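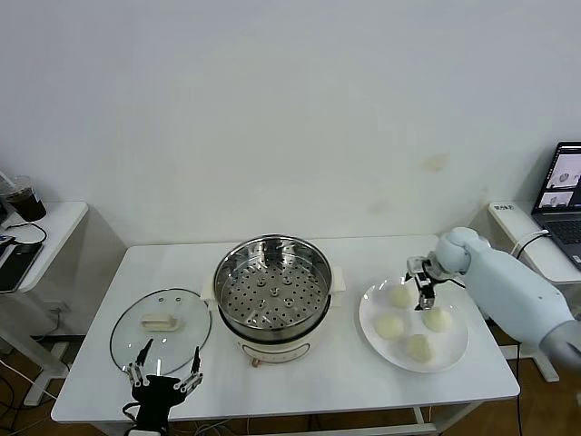
Four Buns, Two Hands and a Very Slippery Lid

I had been told to eat before I came, and I ignored it, so I spent most of a September afternoon staring at steamed buns I wasn't allowed to touch. They belonged to the robot.

The robot, or the pair of arms everybody calls the robot, lives in a rented unit on the edge of Doltville, where Bello Tamuno runs a small testing shop called Stostari. Companies that want arms in their kitchens come to Bello to find out which hand to put on the end. He doesn't build any of it. He borrows it, bolts it on, runs it until he's sick of it and writes down what went wrong. (I asked if that was a real job. He said his mother asks the same thing.)

The test I'd come for is known in the shop as the bun job. You've got an electric steamer with a perforated steel basket, a round glass lid, a plate and four buns. Lid off, buns out of the steamer, buns onto the plate, then the whole lot back again. A six-year-old could do it, with supervision. What makes it such a nasty test is that the two halves want completely different hands.

Take the buns. They're soft, they wrinkle, and they squash if you so much as look at them hard. For those Bello has a white arm with a plain parallel gripper, two slim metal fingers that open and close and do nothing else. I figured this was the wrong tool. Metal on dough? But the thin fingers slide down into the gap between two buns, and a fatter pair would shove one of them off the plate. I watched the tips come down between the back bun and its neighbor and I held my breath like it was a penalty kick.

"You can teach somebody to use that in 3 minutes," Bello said. "It's open or it's shut. What's to learn?"

The lid is where the fancy hand comes in. It's black with silver joints, a whole handful of slender fingers, and it's called the Bogdan. I'd love to tell you that's an acronym. The lid's handle is a short, blocky piece of plastic, easy for you and me, and the Bogdan is supposed to get its fingers around it the way we would. When it works it's lovely! I caught myself moving my own hand along with it. When it doesn't, one finger gets there early, nudges the handle, and the lid goes skating across the table with the rest of the fingers closing on air.

And then there's the glass. Cameras hate glass. The lid lies flat on a white table against a white wall, and you look straight through it to more white. On the laptop next to the arm there's a window with two little camera panels, one over the other, and I stood in front of it for ages trying to see what the robot was seeing. A grayish round thing on a pale background, as far as I could tell. I have more sympathy for the robot now.

Bello's fix was to stop asking the camera to find the lid and have it look for the cream-colored handle instead. That helped a lot with where to put the hand. It did nothing about the skating, which he blames on timing.

Timing is the controller's business, and the controller is where we got into an argument. The shop had been running both arms on a package called Flendex, which Bello likes because it lets him record himself doing a task and play it back with small corrections. My view, after one afternoon and zero engineering degrees, was that it seemed awfully cautious. Every reach ended with a little pause, a sort of "are you sure?", before the fingers moved. He told me I'd want that pause too if I had seen the week without it. I didn't get the details. There was some talk of a new steamer.

He keeps a log of everything, and he let me scroll through it. It stood at 1,530 attempts at the bun job across all the hands he has tried, 461 of them with the Bogdan. I asked him to just tell me which one was best and he made a face. The plain gripper wins on buns. The Bogdan is the only one he trusts near the handle, on the days he trusts it at all. A suction cup came and went in the spring and left rings on the dough.

So why not keep one of each, the way it's set up now? Cost, mostly. A kitchen owner wants to pay for a single kind of hand and stock a single set of spare parts. Bello's next round will put the Bogdan on both arms, with softer fingertips, and he's already dreading the buns.

I got my turn at the controls around 5 in the afternoon. I went for the plate, picked the front bun, closed too far and dented it. Bello wrote that down too.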